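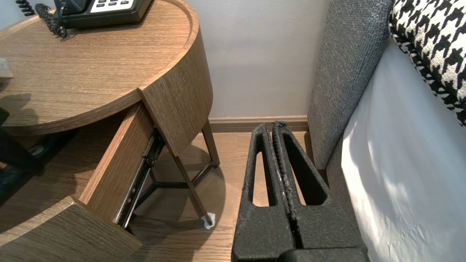
*2 min read · 7 replies · 209 views*

**flakcombe_attic**
Okay, round nightstand people, I need opinions! I bought this one at the Sandhu outlet in Benotdale for the guest room and I love it (the rim! the little metal legs!) but the drawer is driving me nuts. The front is curved, so when it's open it sticks out into exactly the spot where you put your feet in the morning. And then there's the phone, which has to stay because cell service up here is a joke, and its coiled cord goes wherever it wants across the top. Do I swap it for a square one, or just tidy up and live with it? 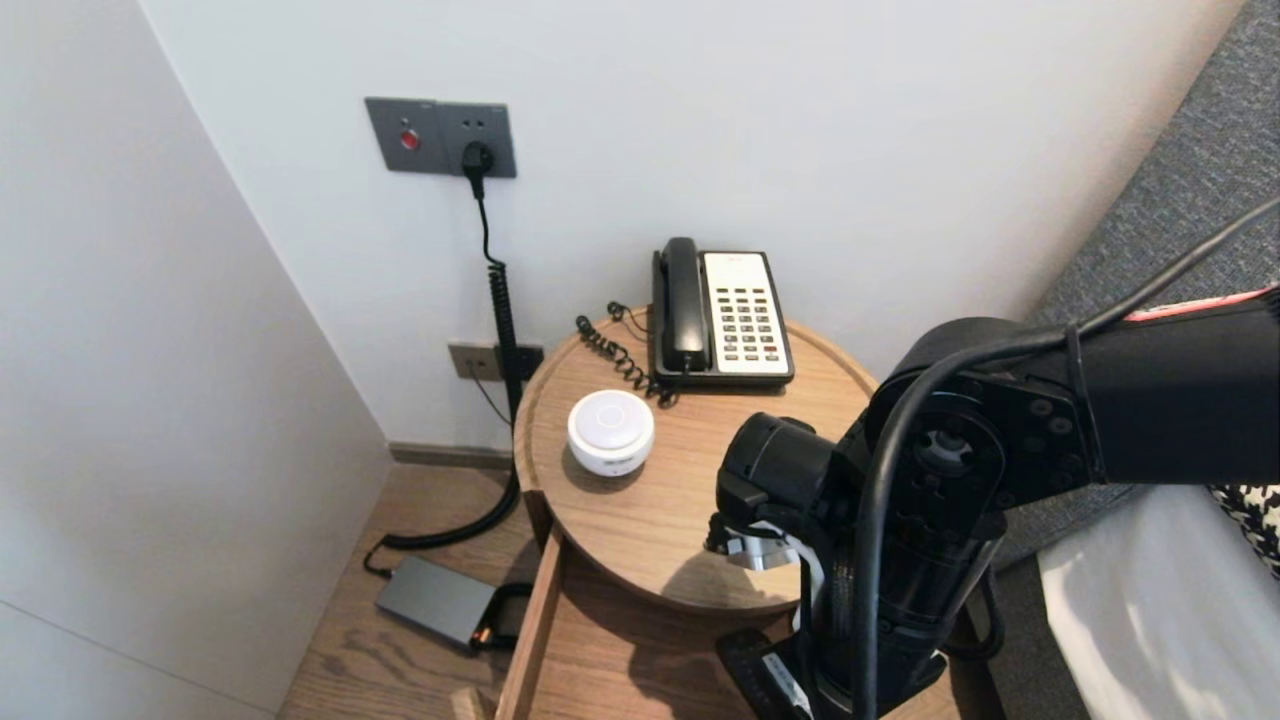

**mossybrick** Swap it. Round tops waste the whole corner, and with a corded phone on there a guest gets room for a glass of water and that's it. I went square in April and I'm never going back.

**flakcombe_attic**
Nooo, I was hoping you'd all talk me out of it, haha. The square Sandhu one is 400 bucks!
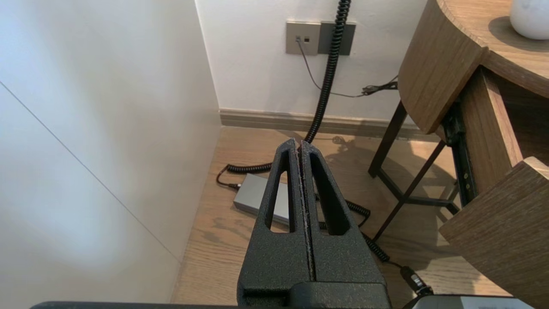 **pegboardfan**
I did the cords in three bedrooms last year and the furniture was never the problem, so I'm with round. Start at the wall and work down. You've got a coiled cable dropping to the floor and looping over by that flat gray box, and I'd get all of it up off the boards before you spend a dime. Stick the box to the back of a leg or the wall, clip the slack, done.

**mossybrick**
Sticky clips fall off though. Mine lasted a week.

**pegboardfan**
Then you put them on dusty paint! Wipe it down first.

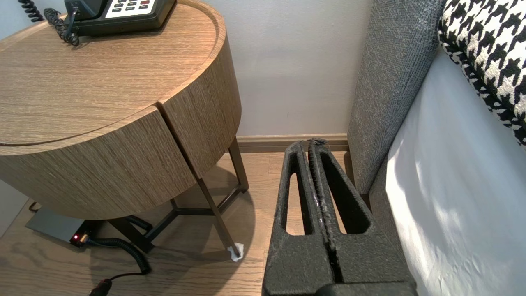 **Moved to: Skukgate Home Forum > Furniture > Wobbles & Repairs**

**tinwhistle3376**
Never mind the cords, what's going on with that foot? A crumpled white scrap is no way to level a table. Get felt pads, stack two if you have to, and check it again with the drawer pulled out, because all the weight comes forward then.

**flakcombe_attic**
Busted. Felt pads are on the list, and clips too. Keeping it round for now, sorry mossybrick!

**mossybrick**
Your toes, your call.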